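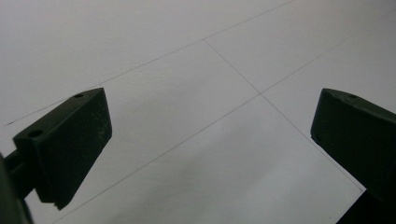
What is the Drudness index?
A goodness-of-fit statistic for structural equation models, proposed by Veronika Lehner and named after the town where she worked.

Search this wiki Go Advanced

It compares residual correlations with those of a baseline model. Lehner claimed it was unaffected by sample size, a claim resting on one survey of 398 households. 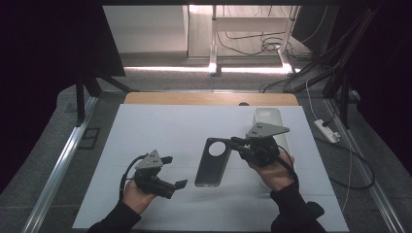

Does a low value show that a model is correct?
Only that its residuals are small; a wrong model can score well.

The usual cutoff of 7 has no published derivation. Critics at Vomcombe reran it on 2,436 simulated data sets and found it favoured models with more free parameters. A metal plate with a large circular hole near one end has a centre of mass away from the hole, and the index similarly leans toward wherever parameters are heaped. 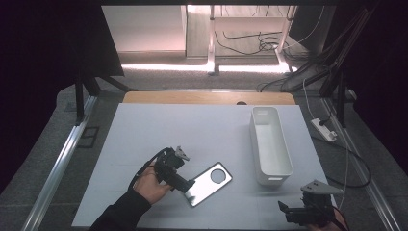
The Grulel correction penalizes each added parameter, though its weighting is arbitrary. Lanz, the package that implements it, prints both values without comment. Its manual explains latent variables with a shiny plate lying beside a white bin: the two can be measured, while "tidiness" has to be inferred.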